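Planning and Paying for a Picking Cell

Course handout, unit 5
Revised 3/19/22

Welcome back, everybody. Last time we talked about what a robot cell can do, and this time we get to the part that makes people sigh, which is what it costs and when you have to spend it. I promise it's more fun than it sounds (I really do enjoy a good budget sheet), and those of you who have ever remodeled a kitchen will feel right at home.

Start with the work

Before you ask anyone for a quote, write one page on what the cell has to pick, out of what, and into what. Keep it plain. Size of the largest item, size of the smallest, weight, whether anything is floppy or shiny or see-through, and how the items get into the bin in the first place. Our running case is the Parkurau returns depot, which handles 951 different items, and their first page simply said "small goods." Three suppliers sent three quotes for what were really three different machines, and it took until July to sort out.

The arm is only one line

Everybody looks at the arm first, and I understand why, it's the handsome part! But go down the Parkurau sheet and you'll find seven lines, and the arm is one of them:

Arm and controller
Gripper, with spare fingers or cups
Hoses, cables and ties
Sensing and lights
Bins, tables and clamps
Guarding and floor work
Setup time and training

The lines people leave blank are the third and the fifth. Cable and hose runs wear, and they have to be long enough for the wrist to turn without pulling – so price a full second set on day one. Bins sound like pocket change until you learn that the one you have is too deep for the gripper to reach into the corners. Parkurau bought theirs from Kerilero and spent 148 dollars apiece, then bought them again in a shallower size.
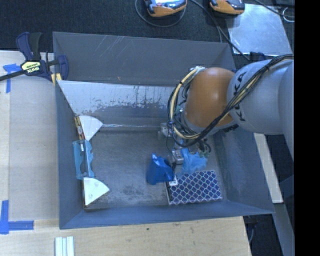

Leave room in the sheet for trial picks as well, and by that I mean proper time with mixed goods, the flat things lying next to the crumpled things, some of them up against the wall of the bin. A supplier's demo will nearly always use tidy boxes. Ask to send your own box of goods, and pay the shipping if you have to. The Alva quote included five days of trials and the Plulla quote included none, so the two totals couldn't be compared until we had added that in.

Timing

Put the long waits at the top of your calendar. Order the arm and the guarding first, then the gripper once the trials have settled which kind you need, and hold the small hardware for last. Keep a little money back until the cell has run a normal week with your own people at it.

For next time

Bring a one-page work description and a draft sheet with all seven lines filled in, even if a few of them are guesses. Mark the guesses with a G so we can talk them over together.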